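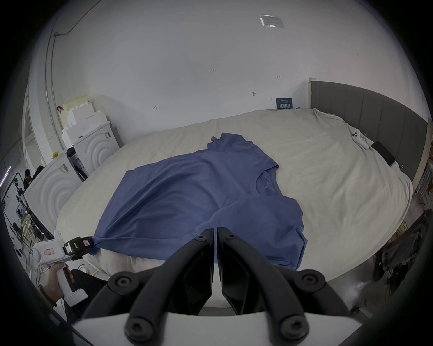 Blue tees going stiff, hard water?

flaturska_9
moved in September, every tshirt comes out like card. washing at 40, Driment liquid. softner does nothing

Nazareno Farina
Too much liquid. Halve it, white vinegar in the drawer.

gebru26
don't do vinegar, it ruins the door seal. mine went

Nazareno Farina
Years of it here, seal's fine.

gebru26
lucky you then. soda crystals, empty drum, hottest wash

flaturska_9
ok trying the half dose frist. line dry or tumble?

Nazareno Farina
Line, then ten mins tumble.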